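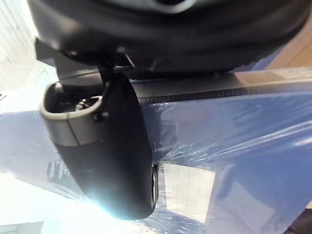

**Kindora Manipulation Group** | Notes & Opinions

I want to stick up for the wrist camera, and mostly for the ugly pictures it takes.

Our group spent the spring comparing two ways of training the same policy. One version got the nice view from a fixed camera on a stand, with the whole workspace in it. The other got the wrist view and nothing else. When I show people the wrist footage they wince a little. Half of it is a big dark shape hogging the top, and the rest is whatever the hand happens to be pointing at, like creased blue film throwing white streaks all over the place. You couldn't frame a worse shot if you tried!

And I love it. I think we've been way too polite about clean data in this field. We tidy the workspace, fix the lights, pick the flattering angle, and then we're surprised when the policy falls apart in somebody's living room. Glare is part of the job. So is plastic film, so is a window blowing out one corner of the picture.

Our data set, which we call Prevholm, has 1,074 demonstrations in it. Early on there was a plan to filter out any episode where bright spots washed out a chunk of the view. I argued against it (loudly, sorry) and we ended up training it both ways. Over 100 test runs, the wrist policy that kept the messy episodes finished 43 more of them than the one trained on the filtered set. That's one lab and one arm, so go easy when you quote it. But I'd have been happy with a tie, and we got a lot more than a tie.

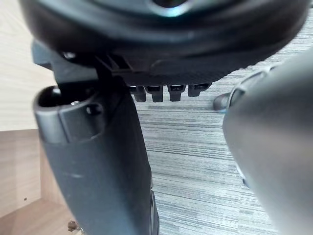
*Wrist view over the carpet, with the gripper fingers to the left and right.*

The usual complaint is that a camera this close can't see the big picture. True! Ours has no idea where the door is. What it does get is the last few inches, where most of our failures live, and it gets them from the same spot relative to the fingers every time. A fixed camera has to work out where the hand is first, and then the arm swings through and blocks the view anyway.

Where I do get nervous is blur. A finger near the lens can go soft and fill a third of the picture, and our encoder, Tekleab, seems to spend effort on it that I'd like to see go elsewhere. We tried masking the fingers out and the results got worse, so maybe that soft gray blob is telling the policy something. I don't know what yet. My hunch is finger opening - but that's a hunch, and the Akham runs in July should give us a better look.

Meanwhile, if you're about to delete your bright, wrinkly, half-blocked episodes, please train on them once before you do.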